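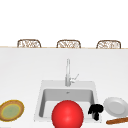 Kakonero sink task, counter view, one frame of an episode. Simulated.

Kakonero open day set: data card

Version 2, released 12/19/20
Maintainer: Ingegerd Strömberg, Filiseo
Simulation assets and task scripts: Vusumuzi Mokoena

Summary

Kakonero is a set of simulated pick-and-place episodes recorded during the October open day at the Filiseo workshop in Bamberg. Visitors drove a simulated gripper through a kitchen task at the demonstration desk. The set holds 557 episodes. All images are rendered; there is no camera footage of the desk, the visitors or the building.

Version 2 replaces the first release, in which the episode index was sorted by file size instead of recording order. The episodes themselves have not changed.

How the demonstration was run

Each visitor read a one-page sheet, then had 60 seconds of free movement with no task loaded. The task came up after that with a written instruction on the second monitor. Instructions name one item and one place to put it, for example "put the brown fruit on the plate in the sink". Visitors were allowed to stop at any point. Stopped episodes are kept and carry the flag "ended_early".

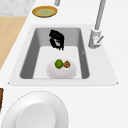 The gripper was driven from a hand controller with position control only. Wrist rotation was fixed for visitors who asked for the simpler mode, and the column "wrist_lock" records the choice. Control input and state were logged at 20 Hz. Images were written at the same rate, so no resampling is needed to line the two up.

Scene

The kitchen model is called Gough and is used unchanged in all episodes. It has a white counter with a single sink and a faucet, and a row of woven chair backs on the far side. Food items and dishes are drawn from a fixed pool and placed at reset. Items may be placed in the basin, on a dish or on the open counter. The faucet cannot be moved and has no water model.

Colours do not always match the item. The broccoli model, for instance, also comes in black. This is part of the pool and should not be filtered out as a rendering fault.

Views

Several views are stored per episode, each in its own folder. Some look down at the basin, others look across the counter. A view is not guaranteed to contain the gripper or any task item.
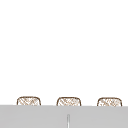 Users training on single frames should read the state log alongside the images. Frames with nothing to manipulate in them are still valid frames, and the loader does not drop them unless "require_item" is set.

Contents of each episode

Instruction text, as shown to the visitor
Rendered images, one folder per view
Gripper position and opening
Item poses at every step
Outcome, entered by the desk operator
Flags: ended_early, wrist_lock, operator_help

The outcome field is a judgement made at the desk and was not checked against item poses. Where the two disagree, we suggest using the poses.
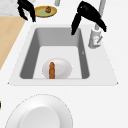

Grasp contact is simplified. Items are treated as rigid, and a closed gripper holds anything that touches both fingers. Long items such as the bread stick can settle across the rim of a dish and be reported as placed — a stricter check is provided in the script "placed_strict".

Known problems

Operator help was logged by key press and is probably under-reported in the morning episodes. A few instructions contain spelling mistakes. They have been left as the visitors saw them.

Visitor data

No names, ages or voices were recorded. Episodes from the same visitor are not linked.

Contact

Questions about the recordings go to Ingegerd Strömberg. Faults in the kitchen model or the scripts go to Vusumuzi Mokoena, with the episode number and the view name.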